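Dultdale Office Supply
Home > Desk Storage > Trays and Bins > Plandstead Deep Tray, White

Plandstead Deep Tray, White
Item in stock. Ships from our Jallham warehouse.

The Plandstead Deep Tray is a plain white plastic bin for the small equipment that collects around shared desks: mice, adapters, charging cables, presentation clickers. It is rectangular, with rounded corners and high walls. There is no lid and no divider. Most customers buy it for one kind of item per tray, and wireless mice are the most common thing we hear about.

Offices that have moved to shared desks usually end up with a drawer of mice in different shapes and ages. A shallow pen tray won't hold them, and a cardboard box gets crushed and thrown out. The Plandstead holds full-size mice in a single layer and can take a second layer if you don't mind digging. The walls are high enough that a mouse dropped in from the side stays in.
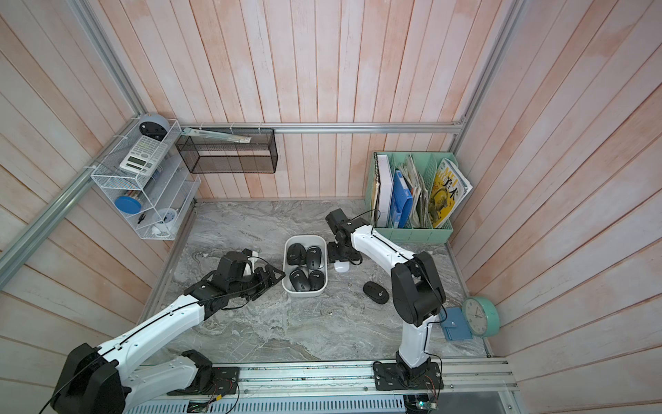 Full-size black mice take up more space than slim ones, so plan by the larger shape if your office has both. Set them side by side with the buttons facing the same way and you will fit more in than if you drop them in at random. Mice stored on their sides tend to slide down when the tray is picked up.

The tray has a flat base and sits steady on a desk, a shelf or a stone counter. It can be carried with one hand when it is part full. For a full tray, use two.

What fits
- Full-size wireless mice
- Slim wireless mice
- Phone chargers with the cord wrapped
- Numeric keypads, stood on edge
- Boxes of staples, tape rolls, label rolls

What does not fit
- Full-size keyboards
- Headsets with a rigid headband (the ear cups fit, the band sticks out)
- Laptop power supplies with thick cords, unless it is only one or two

Mixed storage

You can keep different models together. Black and white or silver mice are easy to tell apart from above, which helps when people are picking one out in a hurry. Two black mice of the same model are not, and if they have separate USB receivers you should mark them. A small sticker on the body works well and comes off later. Put the matching sticker on the receiver, or keep the receiver in the slot under the mouse if it has one.

Take the batteries out of anything that will sit for more than a few months. Switch off the rest on the underside before it goes in. Mice that are left on can wake up each time the tray is moved.

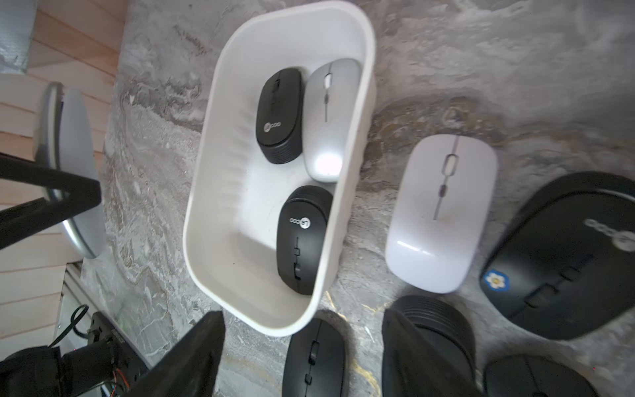
Specifications

Name: Plandstead Deep Tray
Color: White
Material: Plastic
Shape: Rectangular, rounded corners
Lid: Not included, not available
Pack sizes: Single, pack of 2, pack of 8, carton of 20
Contents: Tray only. Mice and other accessories shown are not included.

Cleaning

Wipe with a damp cloth and a little dish soap. Dry it before putting electronics back in. Do not use scouring pads, which leave gray marks on white plastic. Pen ink comes off with rubbing alcohol if you get to it the same day. We do not recommend the dishwasher. The tray will survive a cool wash but the base may warp on a hot one, and a warped base rocks.

Labels

Paper labels stick to the outer wall and peel off with some residue. Removable vinyl labels are cleaner. Ayala label holders (sold separately) clip over the rim and take a standard card insert. They do add to the height, so check your shelf spacing first.

Ordering

Singles and packs of 2 go out by regular parcel. Packs of 8 and cartons of 20 are boxed flat side down with paper between the trays, and may arrive a day later than the rest of your order. Orders over $70 ship free within our delivery area. Orders placed after noon on Wednesday are packed the next morning because of the warehouse stock count.

Returns are accepted on unused trays in any pack size. If one tray in a carton arrives cracked, you don't need to send the carton back. Email us your order number and we will send a single replacement.

Common questions

Does it stack?
Empty trays nest inside each other. Full trays do not stack safely, as there is no lid to carry the weight.

Is there a black version?
No. The Plandstead comes in white only. The Ayala line has a gray tray that is shallower and a little wider.

Can I drill it for cable ties?
Yes. Use a sharp bit at low speed and support the wall from behind. Drilled trays can't be returned.

Related items
Ayala Shallow Tray, Gray
Ayala Rim Label Holder
Plandstead Drawer Insert, White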